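From: Da-eun Shim
To: floor-talk list
Date: December 5, 2022
Subject: Re: Who writes the shift board now?

Ju-won Ma wrote:
> Heard from Siddiqui that the Torkarus arm is going to do the
> handover board starting in February. Is that all of it or only the
> counts? I've written that board for 7 years and people come
> to me with questions while I'm doing it. Would like to know
> what I'm doing with those 20 minutes instead.

Ju-won, sorry, was out at the Moren site, catching up now.

Only the counts and the line status. The notes column stays with whoever is lead, by hand, same as today. I asked Siddiqui to put that in writing and he said yes.

The 20 minutes -- my ask is that it stays handover time. People standing at the board talking. Not an extra pallet run. Atley wants it moved to packing and I don't agree, if you feel the same please say so on the list and not just to me, it counts for more.

Also no one's hours change in February. All 4 leads keep the lead rate. That one I do have in an email, will foward it tonight.

What I can't answer yet: who fixes a wrong number. If the arm writes 100 and the cage has 96, can a lead just wipe it and write over? I think yes, it's still a whiteboard. Need it in the procedure tho, or the night crew will get blamed for it.

Pen and board pictures below for those of you on nights. 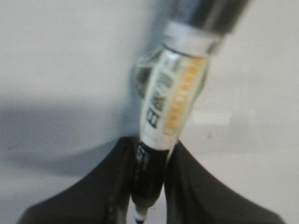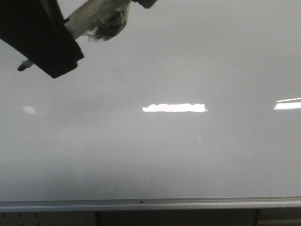

Marker in the gripper, both pictures. Board is in the second.

Da-eun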